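3.2 The toast table

I'll admit I got fond of this setup. We wanted a breakfast job that anyone could follow without a recipe, and toast with a squeeze of sauce was the one Chak-lun Lui and I kept coming back to (he wanted eggs, I didn't want to clean up eggs!). So the Skallura layout is small: a white table, a purple plate in the middle, yellow and red squeeze bottles to the right of it, and the toaster behind them. We spent 2 weeks in April 2018 arguing over where the plate should go.

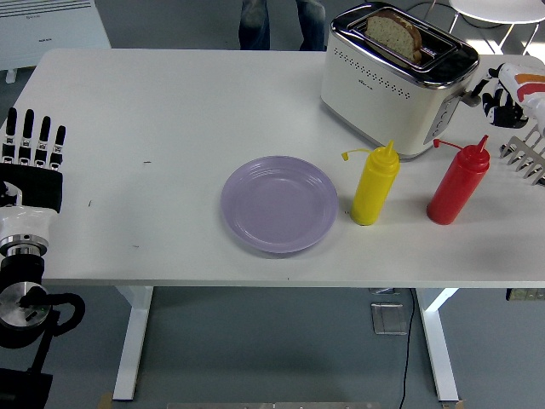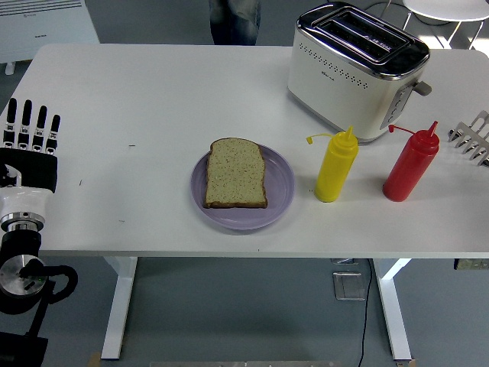
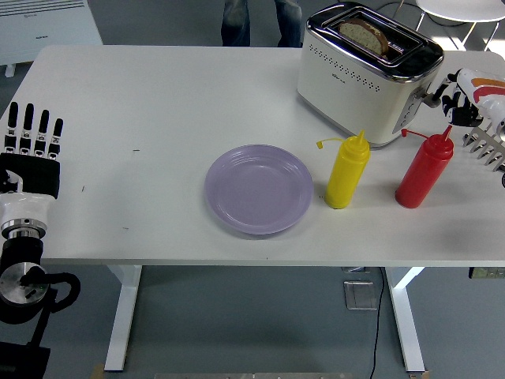
Figure 6. The toast table. First and third pictures: bread in the toaster. Second picture: the slice on the plate.

What I like is that the plate tells you so much. Bread on it or no bread, and you pretty much know what's left to do. The bottles are trickier, and when we asked 30 people which one they'd grab first, the answers were all over the place. I come back to that in Section 4, along with the Hostbridge kitchen, where the layout was a lot messier.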